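El oído también se entrena

Kátia Lins distingue el canto de un mirlo del de un zorzal antes de terminar el primer café. Lo suyo no es un don, insiste: son 30 minutos de escucha cada mañana, con libreta y sin auriculares. En Cusdale, el barrio donde vive, ya hay 420 vecinos apuntados a sus paseos sonoros, ¡y en agosto hubo lista de espera!

La idea es sencilla y engancha desde el primer día. Se camina despacio, se para ocho minutos en un cruce cualquiera y se anota todo: la persiana, el freno del autobús, la paloma que aletea en la cornisa.
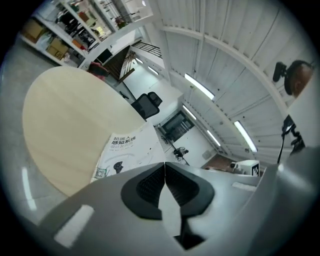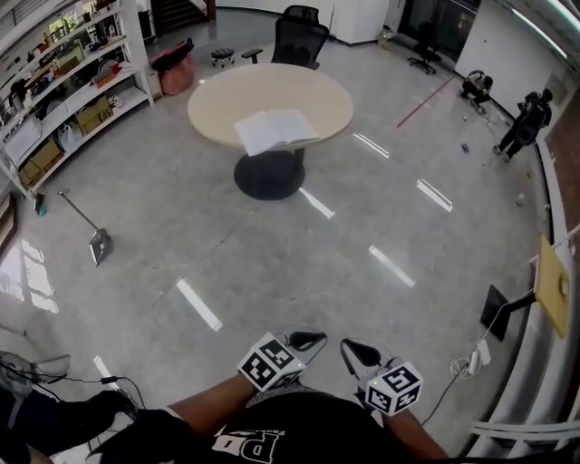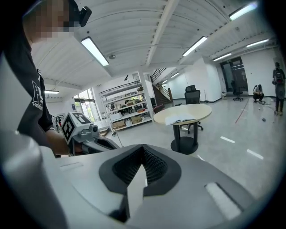

Una hoja impresa sobre una mesa redonda y dos momentos con las pinzas de mano.

Theerawat Boonchu, afinador de pianos, se sumó por curiosidad y ahora dibuja mapas preciosos - azul para el agua, ocre para las voces - que cuelgan en la librería El-Sayed. El próximo recorrido sube hasta el mirador de Dravano y baja por la calle de los talleres. Conviene llevar calzado blando: las suelas duras se oyen muchísimo.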